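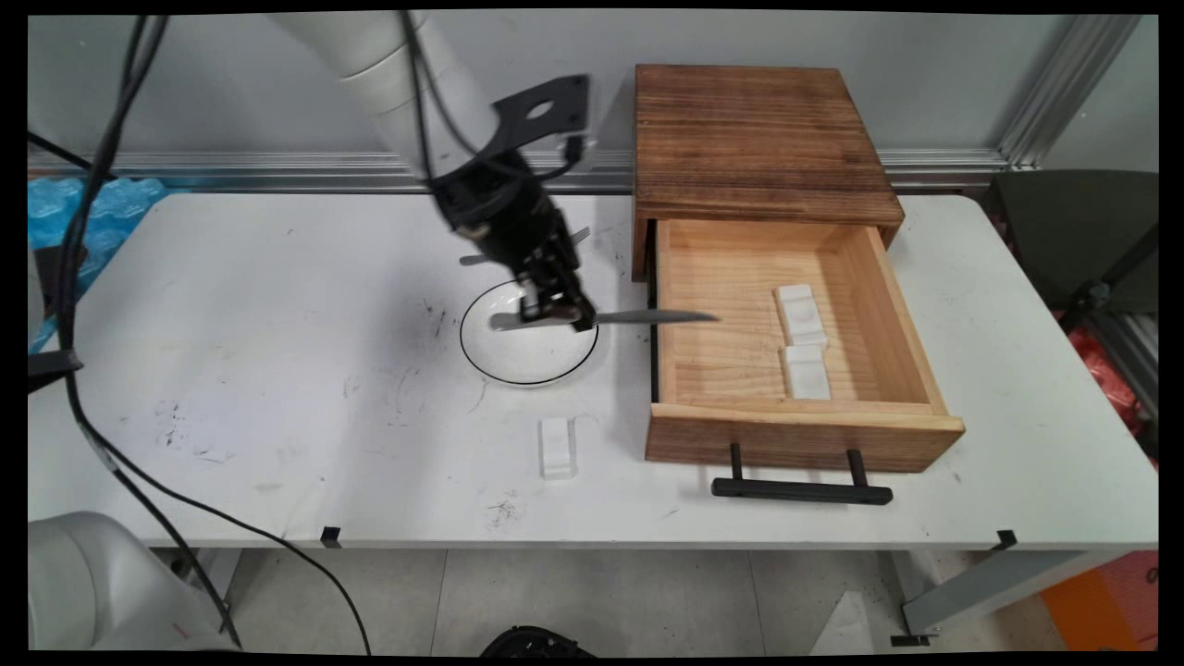 1/ Small drawer cabinets: a refit thread

Stained pine, one drawer, black bar handle on two posts. I have refitted over 300 of these small units and the same faults come up every time. Notes below, in the order I check them.

2/ Pull the drawer fully open before judging anything. A closed drawer tells you about the front and nothing else. Look at the inside of the opening, the floor of the drawer and the line of the front against the housing.

3/ Finish. Stain on the outside, bare wood inside, is normal and I leave it alone. Drawer interiors do not need stain. Oil-based stain in a closed box smells for months, and cutlery picks it up. If the inside must be sealed, use one thin coat of shellac and leave the drawer out of the housing until it has hardened.

4/ The darker, scorched-looking streaks on pine are often taken for damage. Do not sand them on a finished piece. You will go through the colour at the edges first and then be restaining the whole housing. I did this once, in January, in an unheated workshop. The stain took days to dry.

5/ Handles. A bar handle on two posts is fixed from inside the drawer front. Check both screws. If one is loose, the bar pivots slightly with each pull and the hole goes oval. Repair: glue in a hardwood dowel, let it cure overnight, redrill. Filler will not hold a machine screw under load.

6/ Hole spacing. Measure centre to centre on the posts, never the overall length of the bar. Two handles of the same length can have different centres. Witold Sobczak cut me a drilling jig in 8 mm acrylic and it has paid for itself several times over.

7/ Runners. On wood-to-wood drawers, rub candle wax on the bottom edges of the sides. Spray lubricants soak into bare pine, raise the grain and collect dust. If it still sticks, the usual cause is humidity. Wait for a dry week before you plane anything.

8/ Cutlery use. A table knife is the piece to measure first, as it is normally the longest thing going in after the serving spoons. Take the internal length from back panel to the rear face of the front. Makers tend to quote the external figure.

9/ Leave 8 mm clear at each end of the longest piece. Less than that and you scrape the front every time you reach in. Forks can be stored tines to the back or tines to the front, but all the same way round or they will not stack.

10/ Loose items. Small blocks and other odds and ends left in a bare drawer slide forward when it is opened and back when it is shut. A strip of thin cork on the floor stops most of this. Cut it 3 mm short on all sides so it can be lifted out and washed round.

11/ Glass plates do not belong in a drawer of this kind. Store them flat, on a shelf, with felt between. On a table, a clear plate with a thin dark rim is easier to see than one without, and I would choose the rim for that alone.

12/ Flat lids get used as a shelf. Accept it and put felt under whatever lives up there. Pine dents under a fingernail.

13/ Order of work, then: open, inspect, handle, runners, liner, contents. An evening for the lot, excluding glue. Questions below. I will not be answering anything about chalk paint.

Comments

Tahmineh Golestani: Is the cork glued down or just laid in? Mine curls at the front corners.

Bienvenido Macapagal: Laid in. Put it under a stack of books for two days first.

Sumeya Araya: Disagree on 3. I wax the inside of mine and have never had a smell on the cutlery. Beeswax only, buffed hard.

Kazimír Lukáč: Does 6 apply to older handles with imperial centres? I have a pair that fit none of the jigs I own.

Witold Sobczak: Make a paper rubbing of the old holes and drill from that.

Filed under: Home & Workshop > Storage > Small Furniture

Contact | © Ranine 2026 | Back to top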